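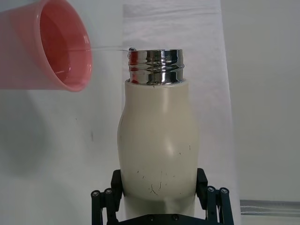
Rindier Everyday Bottle, cream

Home > Drinks and bottles > Metal-necked bottles > Everyday Bottle

In stock. Usually sent out within 2 working days.

A bottle, then. You will have met them before. It holds water until you want the water, and then it gives it back. We have been selling this one long enough to have heard every possible complaint about it, and most of them concern the lid, so we'll get to the lid.

The shape

The Everyday Bottle goes out in the middle and in again towards the bottom. Our supplier's first catalogue called this "figure-forward", and we have asked them to stop. The useful part is that your hand finds the wide bit and knows where it is, even at six in the morning with your eyes shut. It sits upright on a desk without fuss and fits most bike cages, though a very tight cage will grumble at the bulge.

The finish is matt and off-white. We call it cream, the box calls it Oat, and one customer wrote in to call it "dentist". Pick whichever helps you sleep.

The neck

The neck is shiny metal with a raised thread running round the outside, and it is narrower than the body. Narrow enough to drink from without wearing half of it down your shirt. Also narrow enough that filling it from anything other than a tap calls for a steady hand. A cup will do the job if you pour in a thin stream and don't try to hold a conversation at the same time. A kettle will do it too, provided the kettle has a proper spout. A saucepan will not, and we say so with feeling.

Ice cubes of the ordinary tray sort won't go in whole. The Sikport stick tray makes long thin ones that will, and we sell that as well, what a coincidence.

If you would prefer to cheat, the Pokotero funnel sits in the neck and stays there while you pour. It folds flat and will be lost in the cutlery drawer by January.

The lid

Right. The lid screws down over the thread and seals with a grey ring that sits inside the top. The ring is a separate part. It comes out for washing, and it needs to go back in afterwards. If your bottle leaks in your bag, please look for the ring before you write to us. Try the washing-up bowl, then the plughole, then the dog.

Spare rings come in packs of 2. Spare lids are sold singly, and they are the same lid we've always used, so one bought now will fit a bottle from years back.

Scuffs and marks

The coating marks. Keys mark it, gravel marks it, and so does sharing a rucksack with a bike lock. A pale matt bottle shows small dark scratches far more than a patterned one would, mostly low down on the body where it gets knocked about. They don't affect what's inside. Some of what looks like a scratch is only rubbed-off metal or dirt, and a damp cloth with a bit of bicarb will shift that. Real scratches stay. We don't take bottles back for them, and we'd gently point out that a bottle with no marks on it is probably living in a cupboard.

Please don't use a scouring pad on the outside. You will swap a few dark marks for one large shiny patch, and then you'll write to us about the patch.

Washing

By hand, warm water, ordinary washing-up liquid. A bottle brush is the only thing that gets properly down inside, and the long Matubbar brush reaches the bottom with some handle to spare. Leave it upside down on the rack with the lid off. Not in the dishwasher, please – the outside goes chalky and the lid goes a funny shape.

For bottles that have started to smell like last term's squash: a spoonful of bicarb, fill with warm water, leave overnight, rinse twice.

What it's for

Water. Squash, if you must. Milk, if you are the sort of person who remembers there is milk in something. Nothing fizzy, as the lid comes off faster than you would like and usually in a meeting.

Details

Holds: 400 ml to the base of the neck
Colour: cream (box says Oat)
Neck: threaded, shiny metal
In the box: bottle, lid, one ring already fitted, a leaflet
Guarantee: 12 months on the lid and seal
Returns: unused, within 10 days

Goes with

Pokotero folding funnel
Matubbar long bottle brush
Sikport stick ice tray
Rindier spare rings, pack of 2
Rindier spare lid

Questions we keep getting

Does the handle version still exist?
No. The handle came off. We don't like to talk about it.

Can I have it engraved?
Not by us. Some key-cutting shops will have a go on the metal part, but take the lid off first and check it still screws on before you pay.

Is the funnel included?
Still no.

Will you bring back the green?
We have a box of green lids and no green bottles. If that's any use to you, get in touch.

Page last updated 4/10/21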